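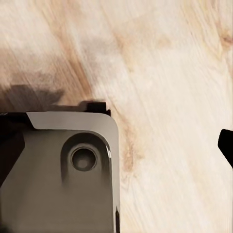
## 4. Color, Grain, and the Perceived Age of Tabletops

The previous section dealt with the shape and height of reading tables. This section turns to their surfaces, and in particular to the way library users judge the age and upkeep of a table by its color and grain. The question arose during the first round of interviews at the Hosum and Rebane branch libraries, where users often described tables bought in the same year as "the old ones" and "the new ones." Purchase records kept by the Murotar district office showed no difference in age. The tables differed only in finish.

### 4.1 Terms

Three terms are used in a narrow sense. *Ground* means the main color of a surface, seen from a normal standing distance. *Figure in the wood* means any larger pattern that stands out from the ground, such as a streak, a band, or a knot. *Wear* means a change that took place after the table entered service. The first two can be judged by eye. The third often cannot, and much of the confusion recorded in the interviews comes from treating a streak in the wood as a stain.

Figure 4 illustrates a pale ground. The color runs from creamy beige to off-white, the grain lines are soft and lie on a diagonal, and a broad streak of warmer tan fades into the lighter wood on either side. A small brownish mark resembling a knot appears toward the upper right. In the terms given above, the streak and the mark are both figure in the wood, and the wide light area is ground.

### 4.2 Procedure

A written questionnaire was given to 200 adult library users at the two branches. Each person was asked to sit at a table of their own choosing and to answer questions on its age, its cleanliness, and its comfort for reading. Staff did not tell participants that color was under study. The form was drafted by Candela Iglesias and tested in November with a small group of evening users, after which two questions on lighting were reworded. The original wording had led several people to comment on the ceiling lamps instead of the glare from the table.

Participants who had worked in furniture making or repair were asked to say so. Their answers were kept in a separate file and are not included in the results below.

Window seats presented a difficulty. At Rebane, most of the pale tables stand along the south wall and receive direct sun for part of the day, while the darker tables stand between the shelves. Lionel Sedgwick proposed moving four tables for the length of the study. The branch agreed to move two. The comparison between window and interior seats is therefore weaker at Rebane than at Hosum, where the two finishes are mixed throughout the room.

### 4.3 Results

Of the 200 participants, 82 gave an age for their table that was more than five years from the recorded one. Errors ran in both directions. Tables with a pale, even ground were most often judged too new. Tables with a pale ground and a strong streak were most often judged too old, and a number of participants gave "staining" or "water damage" as their reason. Dark tables drew fewer errors of either kind.

Ratings for cleanliness followed a similar pattern. Users seated at streaked tables gave lower marks than users seated at plain ones, although all tables in both rooms were wiped on the same schedule. Ratings for reading comfort showed no clear link to figure in the wood. They were lower for pale tables near windows, where 13 participants wrote in the comment space that the surface was too bright in the afternoon.

Light readings at those seats exceeded 700 lux on each day they were taken. The readings do not separate the effect of the surface from that of the window itself, and no claim is made here on that point.

### 4.4 Notes on Earlier Work

An earlier survey by Barroso and Sakalauskas, carried out in school reading rooms, reported that pupils paid little attention to surface pattern. The two sets of results are not easily compared. The school tables were supplied by Pandeck in a single finish, and the pupils were assigned to their seats. In the present study, users chose where to sit, and people who dislike a streaked surface may simply have avoided it.

Tarmo Luik has suggested that the order of the questions may also matter, as asking for age before cleanliness could lead a reader to look for faults. The order was kept fixed in this round. A second form, with the cleanliness questions placed first, is given in Appendix B.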